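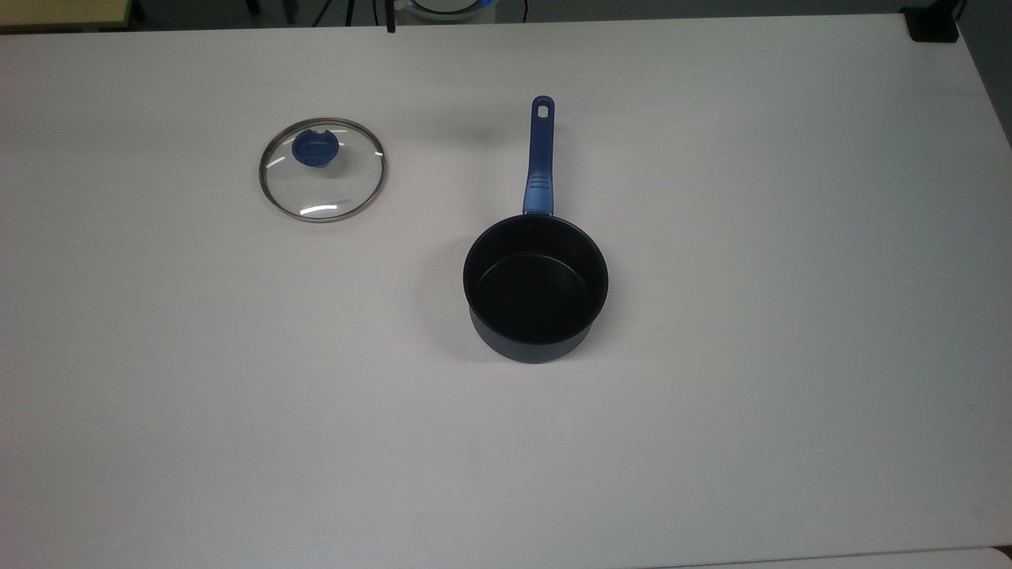

Freight Operations Coordinator (rail and port) — Voltau Logistics, Usteck terminal

Posted 21/03/2024 in Jobs > Transport & Shipping > Rail Freight

We need two coordinators for the inland container terminal at Usteck. Full time, start in June, earlier if you can manage it. Volumes on the port line are up and the desk is short.

What you'd be doing: matching train slots to vessel arrivals. Chasing customs release on transit boxes, mostly the Grisine border traffic. Updating the yard plan every shift and telling the truckers when it changes — it will change. Answering the phone to shippers who want to know where their container is. Some paperwork, more than we would like.

Desk handles up to 234 containers on a full day. Team of 10, split over early and late shifts. Nights only if a train is badly delayed, paid extra.

What we want: two years or more in freight forwarding, rail ops or a port office. You know what a bill of lading and a transit bond are without looking them up. Good spoken and written English, a second language used along the corridor is a big plus. Driver's license, as the last bus from the terminal leaves before late shift ends. Comfortable with spreadsheets. Experience with the Kjærgaard yard system nice to have, we train for it anyway (5 days, paid).

No degree needed. People coming over from trucking dispatch have done fine here before so do apply.

Pay depends on experience, range sent with the interview invite. 15 days leave in the first year plus public holidays. Canteen on site, free parking, boots and hi-vis provided. Three month probation.

To apply: résumé and a short note — half a page, no cover letter templates please — through the form on our careers page. Put "Usteck desk" in the subject feild. Say which shift you prefer and your notice period. Interviews are at the terminal, allow a hour incl. yard walk. We're reading applications as they come in and will close the ad once both seats are filled.

No agencies.

Shares: 15 | Comments: 0

Get new freight jobs by email. Sign up for our newsletter. Unsubscribe any time.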